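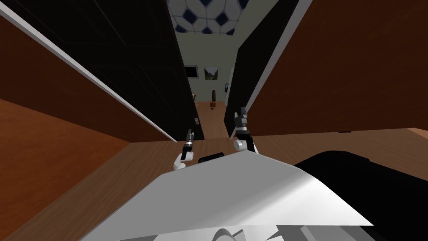
Flilomeck simulator kit: first look at the two-arm room pack

Members have been asking for a way to try two-arm work before putting money into hardware. Flilomeck now sells a simulator kit for this, and Kiều Cao and Tadeusz Mazurek spent part of August testing it on the shop computer. The room pack is the part most people will want. It puts a pair of grippers over a wooden surface, with tall black door panels on both sides and a narrow passage running to the back wall.

The base license is 86 dollars a seat. The room pack is included. Extra rooms are sold by Ratlow, the distributor, and we did not test those.

Setup took Tadeusz 40 minutes, most of it downloading. The installer asks for a folder and a display setting and does the rest. It ran on a desktop bought used, with the shadows turned down one step. On Maja Chmielewska's older laptop it opened but the arms lagged behind the controls, and she gave up on it.

Each arm can be driven on its own or the two can be linked. We spent most of our time with them unlinked. The grippers are slim, with dark fingers on white and grey arms, and the default view looks out over the robot's own body toward the far end of the room. Kiều liked this view for learning. Tadeusz found it hard to judge depth down the passage and changed to the side view for anything that needed care. The view menu is two levels down and there is no shortcut key for it.

The rooms are better dressed than we expected at this price. There are pictures on the back wall, a bottle standing near its base, and a ceiling tiled like a soccer ball. The ceiling can be swapped for a plain one in the room settings — Mahfuz Dewan did that right away.

Contact between the fingers and small objects is the weak point. A block held at the corner slides out even with the grip force set high. Flilomeck support answered our question within a day and said to raise the friction value by hand in the object file. That helped, but it has to be done for every object.

Recording works well. A run can be saved, played back at half speed and exported as a plain table of joint positions. The recorder stops at 800 steps unless the limit is changed in the preferences, and it gives no warning when it stops. We lost the end of 2 long runs this way before Mahfuz found the setting.

The manual is short and covers the controls properly. The chapter on writing your own tasks is thin, and we ended up reading the sample files.

The shop has one seat, installed on the desktop by the window. Sign up on the sheet next to it. Doğukan Dursun can reset the password and will show new users how to link the arms. Please save recordings to your own folder, as the shared one gets cleared.

Shares: 2 | Comments: 0
Last updated: August
Contact the newsletter desk | © Jorkeneo Workshop | Back to top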